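4. Setting Up a Feeding Schedule on the Warneck Enteral Pump

This section covers programming, priming and starting a feed. Read Section 3 (Mounting and Power) first. The pump must be clamped to a pole or standing on a level surface, and the battery icon must be solid green or the power cord plugged in.

CAUTION: The Warneck pump is for enteral feeding only. Do not connect the feeding set to an intravenous line. Trace the tubing from the pump to the patient before each feed.

4.1 Entering the prescription

The rate, dose and daily limit are set by the prescribing clinician. Have the written prescription at hand before you begin.

1. Press and hold POWER until the pump beeps. The self-test runs and the home screen opens.
2. If the screen shows KEEP SETTINGS? select NO for a new patient or a changed prescription. Select YES only if nothing has changed.
3. Select RATE. Use the arrow keys to enter the rate in mL per hour. Press OK.
4. Select DOSE. Enter the volume for a single feed. Press OK.
5. Select DAY LIMIT. Enter the total volume allowed in 24 hours. The highest value the pump accepts is 3,000 mL. Press OK.
6. Check all values on the summary screen against the prescription. Press OK again to store them.

Note: The pump will not store a dose larger than the day limit. If ENTRY REFUSED appears, lower the dose or go back to step 5.

Note: Holding an arrow key down changes the value in larger steps. Release the key before you reach the value you want and finish with single presses.

4.2 Loading the feeding set

Use Clunerier feeding sets only. Other sets may fit the door but will deliver the wrong volume.

1. Wash and dry your hands.
2. Check the expiration date on the pouch. Do not use the set if the pouch is torn or the seal is open.
3. Close the roller clamp on the set.
4. Fill the bag with formula at room temperature. Do not fill past the top line. Close the cap.
5. Hang the bag so that its base is above the top of the pump.
6. Open the pump door. Fit the cassette into the slot with the arrow pointing down.
7. Close the door until it clicks. SET OK appears.

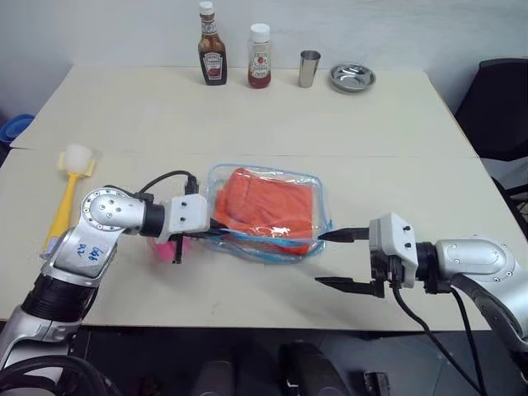

If SET OK does not appear, open the door, remove the cassette and fit it again. Look for formula residue in the slot. Wipe it out with a damp cloth and let the slot dry before you reload.

CAUTION: Replace the feeding set every 24 hours, or sooner if the formula label calls for it. Do not top up old formula with new.

4.3 Priming

Priming fills the tubing and removes air. The patient must not be connected while the pump is priming.

1. Open the roller clamp.
2. Select PRIME and press OK. Hold the free end of the tubing over a cup.
3. The pump stops on its own when the tubing is full. If you still see air, select PRIME again and hold OK until the air is gone.
4. Flush the feeding tube with water as directed by the clinician.
5. Connect the set to the feeding tube. Turn the connector until it is snug. Do not use tools.

Volume used in priming is not added to the dose total.

4.4 Starting and pausing a feed

1. Raise the head of the bed to the angle given in the care plan.
2. Press RUN. The green light blinks and the screen shows the rate and the volume delivered.
3. To pause, press HOLD. The pump sounds a reminder if it is left on hold for more than 3 minutes.
4. To resume, press RUN.

When the dose is complete, DOSE DONE appears and the pump stops. Press OK to silence the tone. Close the roller clamp before you open the door.

4.5 Messages during setup

E 449: Door open or not latched. Close the door and press RUN.

E 946: Cassette not recognized. Confirm that the set is a Clunerier set and reload it as in 4.2. If the message returns with a new set, take the pump out of use and contact service.

NO FLOW: Check for a closed clamp, kinked tubing or an empty bag. Correct the cause and press RUN. If the message returns, flush the feeding tube as directed by the clinician.

For cleaning after the feed, see Section 5.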